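Forums > Teleop & Teaching by Demonstration > Simulated rigs > Thread

Search this forum Advanced Go

Two-arm demos in sim, idle arm keeps ruining my policy

fkurtulus
Wednesday, 7:40 am

Quick one before work. Been recording demos in Wavano with the two-arm robot, driving both arms with the hand controllers. Task is dead simple, right arm picks up the bag by the handle and puts it down on the near side of the table. Left arm does nothing. Recorded 184 demos over a couple weeks, trained on them, and the policy is... ok at the pick, terrible at everything before it. It hovers. Goes forward, stops short, backs up, goes forward again. Meanwhile the left arm, which has no job at all, swings around like it wants one.

Screenshot from the headset view, about where it likes to hover.

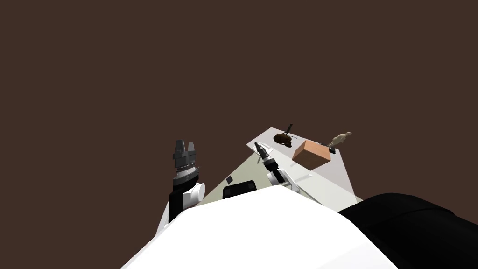

Reading time for this thread: 6 min

Right gripper is out over the table, fingertips toward the gap by the brown bag. Left one is up off the side, pointing at the ceiling. I don't park it anywhere special, just hold that controller wherever my hand is. Is that the problem or am I chasing the wrong thing? Anyone?

okonkwo_a
8:15 am

Yes that's the problem. Or half of it. If your left hand drifts during a demo then the left arm drifts too, and the policy has to learn your drift as if it meant something. Tired arm at demo 100 isnt in the same place as fresh arm at demo 1.

Unbind the left controller. Fixed home pose. Rerecord.

fkurtulus
8:22 am

Rerecord all 184??

okonkwo_a
8:23 am

Sorry. Yes.

Mertens_An
9:05 am

Disagree with rerecording everything, Adebayo always says rerecord everything. You can overwrite the left arm actions with a constant and replay the right arm stream in sim. It's a sim, use it! Keep the replays where the bag still ends up where it should, toss the rest. I did this on my drawer task with Skasent and lost only 7 demos.

Also your hovering sounds like pauses. Do you stop before the grasp to line things up? Everybody does. The policy sees a bunch of near identical frames with zero motion and learns to sit there.

fkurtulus
9:31 am

uh. Yes. I stop every time. Depth is hard for me in the headset so I go out, stop, lean my head to look, then go in.

Mertens_An
9:34 am

There you go. Trim the pauses.

okonkwo_a
9:50 am

Replaying only works if the camera view doesn't matter, and here it does. Left gripper is IN the head view. Overwrite the arm and you have to rerender every observation too or the images and the actions won't match. Did you rerender on the drawer thing?

Mertens_An
9:58 am

Yes I rerendered, obviously. Ran it overnight. Still less work than sitting in a headset for another two weeks.

okonkwo_a
10:02 am

Ok then fine. But trimming pauses won't fix the leaning. If the head camera moves with her head and the policy doesn't control the head, she had information the robot doesnt get at run time. Not fixable in post.

paochu
11:20 am

jumping in, I had the exact lean issue. Is your head tracking driving the robot's camera or only your own view? In Wavano those are two separate checkboxes and the default changed in May. Check that first before anyone fights any more lol

fkurtulus
12:10 pm

Lunch break, checked remotely. Only my view. The recorded camera is fixed. So I was leaning and seeing things the recording never saw. Great.

paochu
12:14 pm

so the policy is guessing where you weren't. Lock your headset view to the recorded camera. Feels horrible the first hour. You'll miss the handle a lot, it's thin and against that dark background it's hard to pick out. But then at least you're solving it with the same picture the robot has.

If it's still bad add a wrist cam on the right gripper and show it as a small inset in the headset. Helped me way more than extra demos.

b_kurtulus
12:45 pm

Sister here, I've done some of these demos for her and didnt know we weren't supposed to move the left hand. I'm left handed so I rest the right controller on my knee between tries and the left one goes wherever. So there's prob two styles mixed in there. Also I come at the bag from the side and Firdevs comes from above.

okonkwo_a
12:52 pm

TWO operators?

fkurtulus
12:55 pm

forgot to mention that part

Mertens_An
1:10 pm

Ok I'm moving a little toward Adebayo's side now. Two approach directions plus pauses plus the view thing, I'd split by operator and train on one set only. Do you have a tag for who recorded what?

fkurtulus
1:18 pm

No tag. Can sort of tell by time of day, Beril only did evenings.

paochu
1:30 pm

don't mind two directions personally. Mixed approaches are ok if the model can handle more than one mode. What are you training with? If its plain regression it'll average above and side and go in between. That would look a lot like your hover btw

fkurtulus
1:33 pm

Plain regression. It was the default in the Botell starter scripts.

paochu
1:34 pm

ahh

okonkwo_a
1:41 pm

Change that, lock the view, park the left arm, record 9 clean ones and just look at them before you do more. Don't train yet. Play them back and see if they look like the same person doing the same thing.

fkurtulus
8:50 pm

Home now. View locked, left arm parked, did six so far. Paochu was right it's awful, I knocked into the box twice. No stopping though. Will do the other 3 after dinner and post the playback if it's not too embarassing. Keeping the old set on disk for the rerender idea, not deleting anything yet.

Mertens_An
9:04 pm

Leave one of the box bumps in if you recover from it. Recoveries are useful.

okonkwo_a
9:06 pm

Not in the first 9 they aren't.

Related threads
Controller drift after an hour, anyone else?
Leader arms vs hand controllers for beginners
Skasent replay drops frames on long episodes
How many demos before you train the first time
Reddy gripper model, fingers pass through thin handles
Tagging operators in Wavano recordings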